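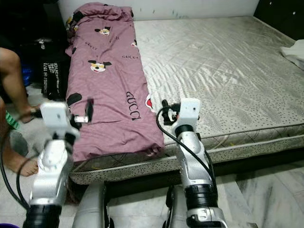 Words: Ferhat Kırmızıgül | Tue 3 May | 214 shares | 4 comments

I had been looking forward to the Furno open day since April, when the places went up and I booked mine before my tea had gone cold. Furno has the upper floor at Vestergaard Yard in Vorodstead, up a staircase so narrow that you wonder how they got anything bigger than a toaster up it, and the thing everyone wanted to see was the bed cell. They call it Skinoreo. I asked three people where the name came from and got three shrugs.

The bed cell is a low bed against a wall, with a two-armed robot standing at the side of it, learning to handle bedding. I expected to watch it fold things, and it did have a go, but what I came for was the maintenance talk, and that was the best hour and a half I've spent on a visit like this in years. Kaj Ravn looks after the machine. He talks fast and with his hands, and he'll let you hold the spare parts.

Start with the arms. They're silver, with black rings at the joints, and each has a boxy white wrist with a small gripper on the end. From a few steps back they look sealed and rather grand, so I was surprised how much of Kaj's week goes on the bits outside them. Mostly cables! There's a black one that loops down beside the arm on its way to the gripper, and he is very particular about that loop. Too short and it pulls at the plug when the wrist turns over. Too long and it sags on to the bed and picks up a corner of blanket, and then the arm lifts away with half the bedding following behind. He told us about the afternoon that happened with a fitted sheet, and how long it took to find which end was which.

His method is wonderfully low-tech. He puts the arm into its most awkward position, elbow out and wrist fully turned, ties the cable loosely with a strip of hook-and-loop tape, then brings the arm back to rest and looks at where the slack has gone. Then he shifts the tape a little and does it again. No hard plastic ties anywhere near a moving joint, ever. Somebody asked whether there was a drawing showing where the ties should go. There is, and it's wrong, and he has been meaning to redo it.

The other big job is the grippers. Cloth is hard on them in a way I hadn't thought about. You'd think metal parts in a factory would have a worse life than a robot poking at blankets all day, but lint gets into everything. It packs down behind the fingers and the gripper stops closing fully, only by a whisker, and a whisker is plenty when you're trying to pinch one layer of cotton and leave the layer beneath it alone. Kaj opens the grippers up every 160 running hours and cleans them with a soft brush and a vacuum nozzle (he prefers a make-up brush, bought in a chemist's round the corner, and passed one round so we could all admire it).

He did a finger change for us on a spare gripper at the bench. Four small screws, a dab of thread lock, new finger on, and then the part I liked best: a slip of paper goes between the closed fingertips and gets tugged at the top, the middle and the bottom of the grip. If it slides out easily anywhere, the fingers aren't meeting square and off they come again. His first try failed at the bottom edge. He was delighted, I think, to be able to show us a bad one, and the second went on perfectly.

Then back to the bed, where the robot's wrist camera was up on a big monitor. I could have watched that all day. Everything comes at you from between the fingers, and a sheet that looks smooth enough from where you're standing becomes a landscape of little ridges.

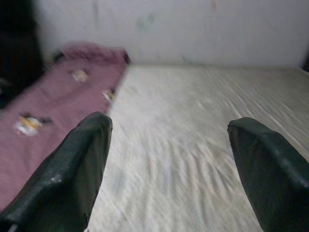

From the wrist: fingers wide apart over the sheet, with the pink cover alongside.

Wrinkles are the whole game, said Kaj, and the view from the wrist goes soft the moment the arm moves at any speed. So camera care is on his list as well. Before each session he wipes the lens with a dry cloth and checks that the mount hasn't crept round. For that he uses the fingers themselves. He opens them, looks at where the tips come in the picture, and compares that with marks drawn in pen on a bit of clear film that he holds up to the monitor. If they've wandered off the marks, he loosens the mount, nudges it, and tightens it again. It took him less time than it has taken me to write down.

The bedding is part of the set-up too. One of the blankets on the go was a mauve-pink number with cartoon mouse faces and "GUCCI" written across it in big black letters, rolled and bunched up at the wall end of the mattress, and I want it. The mattress has a pale grey quilted cover in a diamond stitch. Kaj likes a mix of prints and plain cloth, as the plain white things give the cameras far less to go on. And he washes everything before it goes near the robot, then tumbles it twice, to get the worst of the fluff out in the dryer before it can reach his grippers. He empties the lint tray himself. He says he finds it satisfying, and I believe him.

Setting the robot's place at the bed was the one part I'd have liked more time on. The floor up there is marble-patterned tile, smooth and rather slippery, and a base that shifts by a finger's width upsets every reach that follows. Kaj runs a tape measure from the base to the bed frame at two points each morning and writes both numbers in a paper notebook hung on a string. The bed gets knocked more often than the robot does, apparently. I asked if he'd thought of bolting the bed down and he pulled a face: they want to be able to swap it for another one, and real beds don't stay put either.

What went less well? The room was warm and we were packed in, and from the back row you couldn't hear much over the fans. The bench demonstration would have been better with a camera on it. Coffee ran out before the second group came up. I'd also have loved to see one of the arms with a joint cover off, but that's a job for the makers and Kaj isn't allowed in there, much as he'd obviously like to be.

If they run another day, go, and get yourself on the maintenance talk before you do anything else. Wear shoes you can manage those stairs in. The bus back from Vestergaard Yard goes from the far side of the road, which I learned by watching mine leave.

Comments (4)

pollyanna_w
The paper test! We do the same on the label machine at work, with a till receipt. Did he say what sort of brush? Mine sheds.

Ferhat Kırmızıgül
Short-handled, dense bristles, the sort sold for powder. His shed a bit when new, so he washes it first and leaves it overnight.

Dunstan R
I was in the second group and can confirm the coffee situation. He got the finger right first time for us, so you had the better show.

millrace
Where can I get that blanket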